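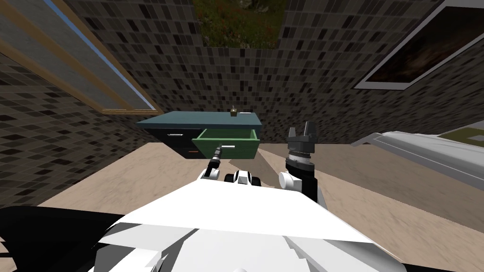

Two grippers, one drawer

The handle is the hard part. Any parallel gripper sold in the last decade will close on a horizontal bar if the bar is presented squarely and the arm is allowed to take its time. Put the same bar on a drawer front at shin height, ask a two-armed machine to reach down and forward for it, and the differences between end effectors become measurable.

Gaurav Pant has spent most of this year measuring them in simulation. His group at Cengate was asked to choose fingers for a household platform before any metal was cut, and the shortlist came down to two designs. The Curnov is a narrow gripper with slim fingers and modest closing force. The Muvero is a wider unit with blocky fingers and a stiffer drive. Both are modelled with the manufacturers' inertias and the same wrist interface, so the arm controller does not need retuning when one is swapped for the other.

The trial task is a cabinet. The robot approaches, takes the drawer handle, opens the drawer to a set extension, releases and withdraws. Each gripper was given 200 attempts per controller, with the start pose of the base, the colour of the surfaces and the friction of the handle varied between attempts. Wall and floor textures are drawn at random from a library, and some of the combinations are hideous. Pant regards this as useful. A perception stack that has only seen white kitchens tends to find handles by looking for whatever is not white.

Two controllers were compared. The first is a position controller with a fixed approach path and a force cutoff. The second is an impedance controller that lets the wrist yield across the direction of pull. Both run at the same update rate, and each attempt is stopped after 60 seconds whether or not the drawer has moved.

Under position control the Muvero did better. Its broad finger pads tolerate an approach that is a few millimetres high or low, and the extra stiffness keeps the bar from rotating in the grasp. The Curnov slipped toward the end of the bar when the base was parked off-centre, and on low drawers its failures were concentrated at the start of the pull, before the runners had begun to move.

Under impedance control the order reversed. With the wrist free to comply, the narrow gripper followed the drawer along its runners and rarely loaded the handle sideways. The wide one fouled the drawer front. There is little clearance between a short bar and the panel behind it, and a blocky finger uses up most of it before the grasp has closed. Reducing the approach speed by 10 per cent helped slightly. Thinning the virtual fingertips helped a good deal more, at which point the Muvero had begun to resemble its competitor.

Ming-te Fang, who wrote the contact model, is cautious about the result. Simulated handles do not flex and simulated screws do not work loose. The solver also treats the finger pad as a uniform surface, and worn rubber is anything but uniform. She reran the impedance trials with 2000 contact parameter sets and found that the ranking held for stiff pads but became unclear for soft ones. Her recommendation was to report the two cases separately.

Camera placement received less attention than it deserved. A view from above the shoulders covers both forearms and the cabinet together, but once a hand is at the drawer front the fingertips are small in the image and the handle is easily hidden behind them. A wrist camera would address this at some cost in weight and cabling. The Chaudhary mount, a side bracket intended for both wrists, has been drawn up and will be tested in January.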